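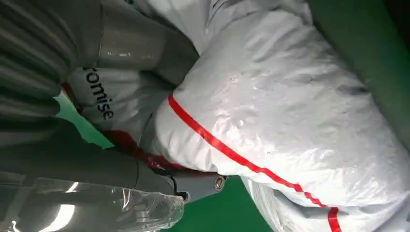
Where Do the Mailers Go? Plastic Shipping Bags at Steneck Hall
Intro to Environmental Studies, final project report

1. Question

What happens to plastic mailers after people in a dorm open them. We started out wanting to do all packaging but that was way too much for one semester. Cardboard has its own bin at Steneck and everybody more or less gets it. The soft plastic bags do not have a bin. So where do they go?

Our guess in the proposal: mostly trash, a few reused, some thrown in the wrong recycling. We were partly right.

2. Background (short)

Most mailers are a thin stretchy plastic film. Film can be recycled but usualy not in the cart at the curb, it wraps around the sorting equipment and the plant has to stop and cut it out. Stores sometimes have a drop-off barrel by the entrance. In Zetley the only one we found is at Minami, the grocery on the far side of the tracks. It takes two buses from campus. That matters a lot for the results.

Padded mailers are worse. If it's paper on the outside and bubble on the inside you have to pull the layers apart, and the glue makes that hard. We tried. Took forever and the paper still had plastic stuck to it.

3. Method

Logged soft plastic mailers for seven weeks, starting in February. People on our floor and the one below agreed to drop them in a box in the lounge when they opened something. Labels cut off first for privacy. For each bag we wrote down size, whether it was torn, whether it was padded, and whether it had a second seal strip for returns.

Also a survey. We put 200 paper copies under doors. Should have done it online too, a lot of them ended up on the hallway floor and we don't have a good response rate to report. Treat the survey part as comments, not data.

Things we did not control for: spring break, people forgetting the box, and one week when the box got moved for a movie night and did not come back until late.

4. Results

Total logged: 315 mailers. More than we expected. The lounge box overflowed twice and we switched to a taller one.

Most of them were torn across the front, not opened at the seam. That kills reuse right away. The ones with a second seal strip were torn less, we think people open more carefully when they might send something back. But a lot of those had the return strip ruined anyway.

Sizes: medium was the biggest pile. Several large bags held one small item (a phone case in a bag that could fit a coat, for example). No good way to show that in a chart so we're just saying it.

From the survey, main reasons for putting mailers in the trash were "didn't know it was different" and "no place for it." Hardly anyone said they didn't care. One person keeps all theirs under the bed for selling clothes and asked if they could have our box when we were done. Yes.

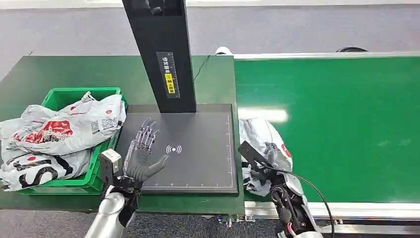

One comment on our draft said we were being too easy on the sellers, and that putting a barrel in the dorm just makes students do unpaid cleanup for companies that picked the wrong bag size in the first place. Same comment asked why we never wrote to any of them.

Fair point on the second part. We did email Brirkari, the clothing site that a lot of our mailers came from, but it was late in the semester and we only got the automatic reply. So nothing to report. On the first part we sort of disagree — the bags are already in the building, somebody has to do something with them now. But we moved "ask for smaller packaging" higher on the list below.

5. What we'd recommend

Put a film bin next to the cardboard bin. It has to be right there. People will not go to another floor for it, we wouldn't either.

Somebody takes the bin to Minami when it fills up. Could go along with the weekend grocery shuttle, which already stops there.

Sellers should match the bag to the item and put a tear line on the flap.
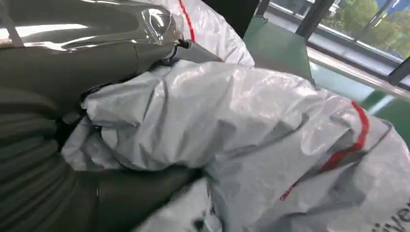 A sign with real bags stapled to it, yes and no examples. The current recycling poster at Steneck is all words and small ones at that. The survey comments show people mix up film with chip bags, which look similiar but are not accepted in the barrel.

Keep a small stack of clean untorn mailers in the lounge for anyone who wants to ship something. Costs nothing.

6. Problems and next time

Start earlier. Weigh the bags — we only counted, and a giant padded one counts the same as a tiny one, so we can't say anything about total plastic. Compare to an off-campus building if we could get in one. Also should have asked what people ordered, but that felt nosy.

The bags from the box went to Minami at the end, minus the good ones that went under the bed.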